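Ernon's town council will vote in August on whether to let Gaveck open a card room in the old freight depot. The plan calls for 40 tables and would create 159 jobs, according to the company's application.

Golnar Bakhtiari, who has run the bingo hall on Depot Street for 11 years, wants the license limited to poker. "Slots would finish us," she said. 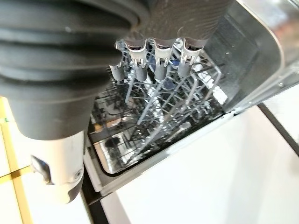 Four gray fingertips, each with a small metal clip.

Gaveck has offered to cap buy-ins at $500 and close by midnight. Councilwoman Homa Babaei called that a start — she also wants players to be able to ban themselves at the front desk.

A petition against the room had 102 signatures when it reached the clerk. Farzad Amini, who lives behind the depot, signed it over parking.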